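Chapter 4
Where the Examples Come From

Most books on robot learning get to the data on page 200 or so, after the network diagrams. By then the reader has picked up the idea that examples arrive in boxes, like printer paper. I have put the data in Chapter 4 because I no longer trust results from people who can't tell me how theirs was gathered, and I would like you to stop trusting them too.

Start with a claim you will meet often: "The system learned the task from 500 demonstrations." It sounds like a measurement. Ask what it measures. Was it 500 different situations, or one situation 500 times with the objects nudged an inch to the left? Did one person guide the arm, or 15? Were the bad attempts kept, thrown out, or quietly done over until they looked nice? Two data sets can both have 500 entries and have almost nothing else in common.

Our running case in this chapter is the Allport set, gathered over one July by a small group under Kazuhiro Honda. The job was as dull as they could make it: pick up a spoon and put it in a cup. Honda chose it on purpose. He had read one too many papers about folding shirts, and he suspected that a hard task lets everybody off the hook, as any success at all looks impressive. With a spoon and a cup there is no place to hide.

The group recorded what the wrist camera saw, along with joint positions and the state of the gripper. Keep the wrist view in mind as you read on. A learning system trained on it alone has nothing else to see with, and people who have stood beside the table tend to forget how little of the table it gets. 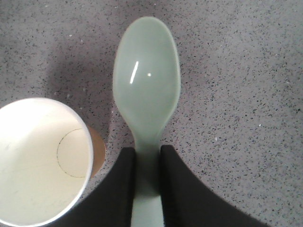 Figure 4.1. A plastic spoon held by the handle, as seen by the wrist camera. Part of a paper cup is visible at left.

Look at Figure 4.1 and try to say what a machine might learn from it. We would like the answer to be "how to hold a spoon near a cup." But the fingers also hide part of what lies behind them, the cup runs out of the picture, and a shadow lies across one side of the counter. The cup is white and the spoon is pale green. Any of these may turn out to be what the system leans on if they hold steady across the whole set. The still also can't tell us whether the spoon ever reached the cup. For that you need the rest of the recording, and somebody honest to label it.

Honda's first check was simple. He held back 30 recordings and tested on those, and the results were very good. Then he held back every recording made by one of the operators, and they were a good deal worse. The first number went into the draft report. The second went in only after an argument — I have heard both sides of it, and I still side with Honda.

You will be told that the cure is more data. Sometimes it is. More of the same, though, mostly buys you more confidence in the same blind spots, and at 20 seconds a recording it is very easy to gather more of the same. The harder work is deciding what should vary, and who gets to say when an attempt has failed.

Section 4.1 covers the choice of operators and what tired people do to a data set. Section 4.2 takes up labels. Section 4.3 returns to the Allport set and asks how much of the first test score survives when the cup is swapped for another. Before going on, write down your own guess and keep the page.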